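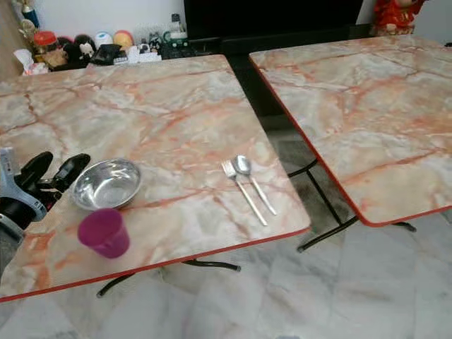
3. The tables and the place setting

The dining corner was the second part of our study of small shared rooms. We used two square folding tables placed side by side, both with a marble-look top, orange veining and a red edge trim. The legs are black metal and fold under the top. With the tables together there is still a narrow gap between them, and we come back to that in section 4.

The test setting was kept simple: a shallow stainless-steel bowl, a purple plastic cup, a fork and a spoon. Remedios Agbayani chose these because they are close to what most students in the Dritbridge residence own. The cup stands in front of the bowl, and the fork and spoon lie to the right of it, next to each other.

We asked 32 residents how they used a folding table at home. Most ate at it and studied at it, and only a few folded it away after every meal. The usual complaint was that there was nowhere to put things while the table was being cleared. Small items then ended up on the nearest shelf or cabinet and stayed there – jars, bottles, soft toys.

3.1 Choice of surface

Three finishes were compared on paper: the marble pattern, plain white and the Bokwood oak effect. Residents liked the oak effect best, but seven of them said the marble pattern would hide crumbs and small marks. We did not test this.

The purple cup was easy to find against the pale top. The steel bowl was less so, and in the April trial at Belmonte two people said they would prefer a coloured one.

4. Problems

The gap between the tables was the main fault. A fork can be laid across it, but a cup should not be stood there. We tried a cloth over both tables, which covered the gap and made it harder to see. A clip under the edge would be better, and a drawing of one is in Appendix B.

The second fault was the legs. They spread outwards near the floor, so a chair has to be pulled in with some care.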